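印刷する | メールで送る

駅前のStustettiで、7月に一日だけの「眉とスキンケアの相談会」が開かれると聞いて、準備中のお店におじゃましてきました。私、眉を自分で描くのが本当に苦手で、半分は自分のための取材です(すみません!)。

迎えてくれた店長さんは、開口一番「ふだん鏡を見る時間、どれくらいあります?」。朝はほぼゼロです、と答えたら笑われました。「皆さんそうなんですよ。だから今回は売り場を広げるより、座ってもらう椅子を増やしました」とのこと。相談は1人ずつ、木曜の夕方から。予約枠は13だそうで、取り合いになりそう……。 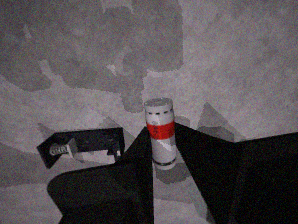
去年の相談会に来たというBrernandenさんは、眉より先に洗顔の力加減を直されて、それがいちばん役に立ったと話していました。わかる気がします。店長さんも「こすりすぎの方、多いですね。泡を置いて、流すだけでいい日もあります」と言っていて、私は思わず自分の頬をさわってしまいました。

参加費は3757円。半端な額の理由を聞くと「税と材料費を足したら、そのままこうなっちゃって」。丸めないんですね、と言うと「丸めると上がりますから」と即答でした。当日はJemalのクリームとIltisの眉ペンシルを試せて、気に入らなければ何も買わずに帰って大丈夫。そこは何度も念を押されました。
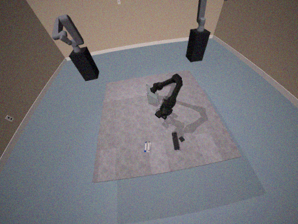 Stustettiの相談会は木曜夕方から、予約制

最後に私の眉も少しだけ見てもらいました。「左右をそろえようとしすぎ。右は今のままで」だそうです。翌朝さっそく右をさわらずに出かけたら、支度がずいぶん早く終わりました。予約は店頭か電話で受け付けています。

印刷する | メールで送る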